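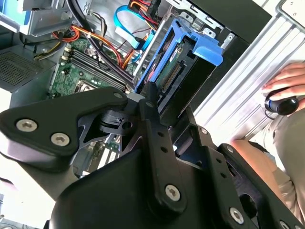 What should be held the same when two grippers are compared?
Everything except the gripper: the arm, the controller, the camera, the parts, the starting positions, and the person who runs the trials.

Chapter 7
Comparing Grippers on Real Work

The question and answer that open this chapter will return in the exercises, so please keep them in mind. Students often agree with the answer quickly and then, in their first laboratory session, change the fingers and the camera angle on the same afternoon. After this, the two sets of results can not be compared, and the work must be done again.

In Chapter 6 we measured grippers on the bench. We closed them on a force sensor, we recorded the opening width, and we made a table. Such measurements are necessary, but they say little about how a gripper will behave inside a crowded space, where the fingers must pass near cables, connectors and sheet metal. A gripper with excellent force may be too wide to enter. Another may enter easily and hide the target from its own wrist camera.

For this reason the present chapter uses one long task: putting a 3.5-inch hard drive, mounted in its plastic caddy, into the bay of an open desktop computer. The blue caddy gives the fingers something to hold, but it also adds width, and the bay leaves small room for error. The drive must arrive straight. If it is tilted by a few degrees, one rail of the caddy meets the edge of the bay and the insertion stops.

7.1 The three grippers

We compare three designs. The Trollell is a linkage gripper with broad finger plates. The Toloser has narrow parallel fingers and a shorter stroke. The Gautier is also a linkage gripper, but its fingers carry soft pads that bend around the object. All three were tested at the Skisholm laboratory on one arm, with one controller, and the first trial was recorded on 11/08/2021.

Each gripper was given 295 trials. In the first part, an operator guided the arm by hand controller; in the second part, the arm repeated a stored path. We keep these two parts separate through the whole chapter — a skilled operator can correct for a poor gripper without noticing it, and a stored path can not.

7.2 What to write down

A trial is a success only if the drive sits fully in the bay and the fingers have come out again without moving any cable. Beginners like to forget the second half of this rule. Write down also where a failure occurred: at the grasp, during the approach, at the edge of the bay, or at the release. A success rate alone does not tell you which part of the gripper to change.

The view from the wrist camera should be saved for every trial. Over 800 of our recordings were watched a second time, and in many of them the written reason for failure was corrected. The usual mistake was to blame the grasp when the drive had in fact turned later, on contact with the bay.

Before you read section 7.3, take the gripper you have in your own laboratory and measure its full outside width at three openings. Include the screw heads and the joints. You will need these three numbers for the clearance calculation that follows.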